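Skulero Houseplants & Home > Swaps and Mailing > Packing peanuts or paper for a potted plant?

emwojcik
Posts: 291
OK plant mailers, I need opinions! My sister is finally getting a division off my haworthia (the one from the April swap) and I want to send it in its pot. I have a whole bag of white peanuts left over from Christmas dishes. Box is a plain brown one, four flaps, nothing fancy. Peanuts all the way, or paper?

Requena_Rita
Peanuts! A layer in the bottom, pot in, then pour until you can't wiggle it. I've mailed 16 plants like that and lost one, and that one sat on a hot porch.

abilio.arroyo
Posts: 900
Gotta disagree with Rita. Peanuts are fine under the pot but they wander. The truck bounces, the pot sinks, and your sister opens a box of dirt and foam. Crumpled newspaper on the sides, tight. And bag the pot first – a sandwich bag with a twist tie around the base of the plant.

Requena_Rita
They only wander if you're stingy with them. Fill it till the flaps push back a little!

emwojcik
Ha, I love that this is a real argument. Abilio, do you water before or after bagging?

abilio.arroyo
Neither! Leave it dry for a week. Wet soil is heavy and it rots the roots in the dark.

iriteo
Butcher block people, chime in too, I'm about to oil mine and I pack on it all the time. Does box tape pull the finish up?

emwojcik
Not on mine so far, but I only tape the bottom and I do that on the floor. Anyway, I'm going with both – peanuts below, paper on the sides. So excited to get this little guy on the road. Packing table today:

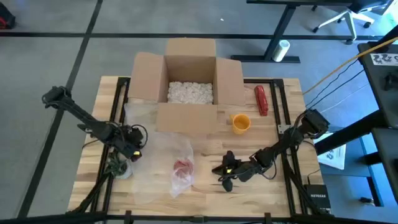 Peanuts in the bottom, flaps open, plant still up front in its pale pot.

Requena_Rita
Oh that's a cute one, look at those spiky leaves! More peanuts please.

abilio.arroyo
That's plenty of peanuts. Paper from here on up.

iriteo
Love the stripes in that tabletop. What oil do you use?

emwojcik
Plain mineral oil, twice a year, and I wipe it down after an hour. Rita, Abilio, I'll report back when she opens it!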